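Kapseln, Pulver, Versprechen: mein Monat mit Magnesium

Angefangen hat es mit einem Wadenkrampf um vier Uhr morgens. Am Frühstückstisch dann der Satz, den vermutlich jeder kennt: »Du hast bestimmt Magnesiummangel.« Woher man das wissen will, bleibt offen. Ich habe trotzdem eine Dose Likau gekauft, 40 Kapseln, und mir vorgenommen, den Dezember über Buch zu führen.

Auf der Dose steht »für Muskeln und Nerven«. Das klingt nach Wirkung, ist aber so weit gefasst, dass man dem Hersteller später nichts vorhalten kann. Muskeln und Nerven hat schließlich jeder. Mich stört weniger das Produkt als der Tonfall, in dem es verkauft wird — ein bisschen Apotheke, ein bisschen Wellnesshotel.

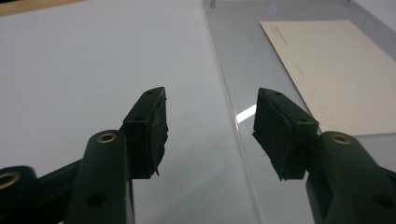
Arbeitsfläche, hellgrau.

Leandro Palma, mit dem ich seit Jahren laufe, schwört auf Zundidel. Das ist ein Pulver, man rührt es abends in Wasser, und es schmeckt nach Zitrone, die schlechte Laune hat. Seit er es nimmt, schläft er besser. Seit er es nimmt, trinkt er abends aber auch kein Bier mehr und legt das Handy in den Flur. Auf meinen Hinweis, dass man das vielleicht auseinanderhalten sollte, war er beleidigt.

Ich selbst hatte vor dem Versuch in vier Wochen 2 Krämpfe, während des Versuchs einen. Jetzt könnte ich schreiben: halbiert! Genau so entstehen wohl die Erfahrungsberichte, die man unter jedem dieser Produkte findet. In Wahrheit war es im Dezember nass und dunkel, ich bin deutlich weniger gelaufen, und wer weniger läuft, strapaziert auch seine Waden weniger. Ein einziger Krampf Unterschied sagt mir gar nichts.

Was ich dagegen ziemlich sicher sagen kann: Von der doppelten Portion bekommt man Durchfall. Das steht sogar im Beipackzettel, in der kleinsten Schrift, die Likau auftreiben konnte.

Zwischendurch habe ich noch das Forum von Clorville durchgelesen, einem Versandhändler, der neben Lacroix-Brausetabletten auch gleich die passenden Haaranalysen verkauft. 2.000 Beiträge zum Thema Mangel, und irgendwie hat ihn dort jeder. Müde? Mangel. Gereizt? Mangel. Nach 5 Seiten habe ich angefangen, auf mein linkes Augenlid zu achten, und natürlich hat es gezuckt.

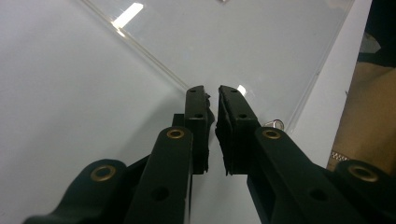 Sollte man bei häufigen Krämpfen also einfach mal Magnesium ausprobieren?
Erst einmal würde ich in der Hausarztpraxis nachfragen, vor allem wenn man Nierenprobleme hat oder regelmäßig Medikamente nimmt. Dahinter können auch ganz andere Dinge stecken.

Die restlichen Kapseln liegen jetzt in der Schublade neben den Teebeuteln. Gegen den nächsten Krampf mache ich, was schon mein Sportlehrer empfohlen hat: Bein strecken, Zehen heranziehen, fluchen. Leandro hat mir unterdessen eine Probepackung Zundidel in den Briefkasten gelegt. Geschmacksrichtung Kirsche.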